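The Long Way to Two Arms

At Taltudard, a small maker of shelf boards and packing blocks, the order for the first robot took longer than anyone had planned. The money was ready in April. The decision was not.

Raelene Ashby, who plans equipment for the company, wanted to see the job done on a screen before she signed for steel and motors. So the work began in simulation.
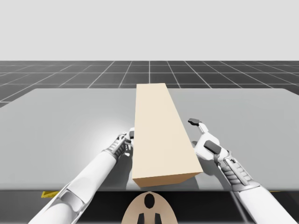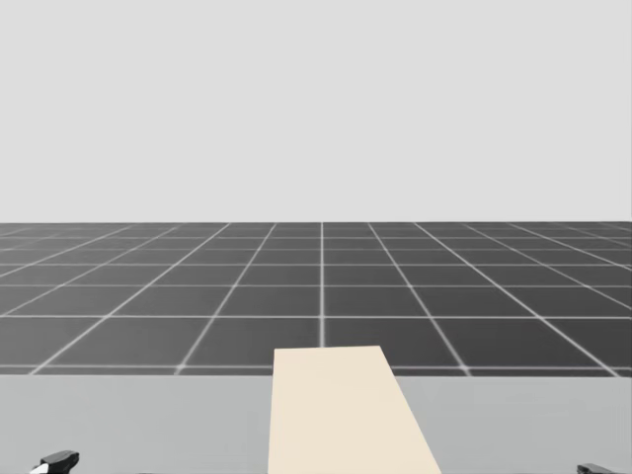

Two views from the simulation, with a pale workpiece on the table and a gripper at each side.

The first quote on her desk was from Norniler. It was for one large arm with a suction tool, and the price looked friendly. But the quote did not include the table, the guarding or the hours of the engineer who would set it up. When Ashby added these lines herself, the total had grown by nearly a third.

"I don't blame them," she says. "I asked for the price of an arm, and they gave me the price of an arm. My question was too small."

The second quote, from Adjei, was for two arms on one station. It was higher on the first page and more complete on the last one. It had training for 3 operators, spare finger pads and a service visit each year. Ashby put both offers in one table and compared them over 4 years, with the same hours of use for each. Seen like this, the distance between them was much smaller.

She keeps a list of questions for every supplier, and by now it has 258 entries. Many are very plain. Who pays for the freight if a part goes back? Can we change the grippers ourselves? How long will you sell this model? Some suppliers answered in one afternoon. Others sent a brochure.

The simulation has its own line in the budget, and it was the line her director wanted to remove. Ashby defended it. A long board asks different things from a station than a short one: where the arms must stand, how deep the table must be, how far the hands must open. She prefers to study these points while the table can still be changed with a mouse.

She also knows the limits of the method. A block in a computer has the weight somebody typed in. Real boards arrive with dust on them, and not all are straight. For this reason she has kept money aside for a trial with real material at the workshop of Trerkico, the integrator, before the last payment is due.

The contract is now with the lawyers. Delivery is planned in 2 parts, the station first and the arms after. The floor must still be leveled, and the electrician has asked for another drawing.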